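Gripper notes, wrist camera and finger comparison
Wednesday, January 30, 2019

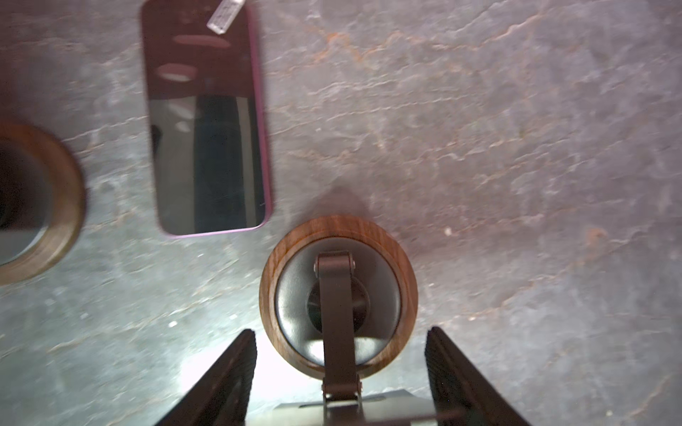

Setup

Slate surface on the bench, phone lying face up, the two round wooden-rimmed pieces, wrist camera looking down between the fingers. Fingers open on either side of the nearer round piece before the close. Ribbed black fingers fitted.

The point of today was to decide between the Pullmont fingers (ribbed inner face) and the Dresamar ones (smooth pad, softer) for the small household objects. The arm and controller stayed the same throughout. Kirui controller, same approach speed, force limit left where Urho had it in October. I didn't touch the wrist camera exposure between finger sets, and I should have.

Pullmont, ribbed

Started with the round pieces. The walnut-coloured rim is a good width for these fingers and the grooves seem to catch it well enough. Eight attempts from directly above, seven held through the lift and the turn. The one that failed went in too high, so the fingers closed on the curve of the black dome above the rim and slid up and off. Lowered the approach by a hair after that and didn't see it again.

Off-centre approaches were worse. When one finger arrives first it pushes the piece sideways across the stone until the other finger meets it. It usually ends up centred, but it drags, and the slate is rough. I've put a strip of tape on the base of both pieces so we don't scratch them up.

Phone was a different story. It's thin and lies flat, so there's very little edge for the fingertips to get under. Pinching across the long edges worked four times, then I stopped, as the tips were coming down hard on the stone. No marks on the phone. The tips have picked up some grey dust from the slate, wiped them with isopropyl.

Dresamar, smooth

Swap takes longer than the sheet says. The left finger screw is buried behind the bracket and you need the short hex key, the one that lives in the blue tray and is never in the blue tray. Re-ran the zero afterwards. Don't skip this. The closed position was out and the controller doesn't complain, it just reports a grip that isn't there.

Same eight attempts on the round pieces. All eight held, including two that came in off-centre. The softer pad wraps a bit and there is less of the sideways shove. On the turn, though, the piece rotates slowly in the grip. It doesn't fall, but the orientation at release is different from the orientation at pick, and for placing jobs that's a problem. The ribbed set didn't do this to any degree I could see by eye.

Did not try the phone with these. The pads are thicker at the tip and would have hit the stone before getting near the sides.

Camera

Glare is the real trouble. There's a bright patch on the slate between the left finger and the round piece, and it washes out the stone and the low part of the dome. The phone screen also picks up the lights, two pale ovals in the top half. The detector handled the rim fine with all that going on but gave the phone a wrong outline twice, once following the edge of a reflection.

Tried dropping the exposure at the end. Glare improved, but the inside of the dome went to solid black and the corners of the view, already dim, were useless. Coketti sell a clip-on diffuser for this mount. Urho Niskanen has one in his drawer and says it costs him a few millimetres of clearance at the wrist — need to measure before we fit it.

Where I've landed

Ribbed fingers stay on for now. Placement matters more to us than the odd missed pick, and the approach height fix is easy.

To do
Check drift over a long run, 300 cycles, ribbed set, round piece only
Repeat the off-centre picks with the tape removed from the base
Log the pick and release angles properly instead of by eye
Ask Urho for the diffuser
Second short hex key

Left the arm parked and the Dresamar set bagged on the shelf with the screws taped to the bag.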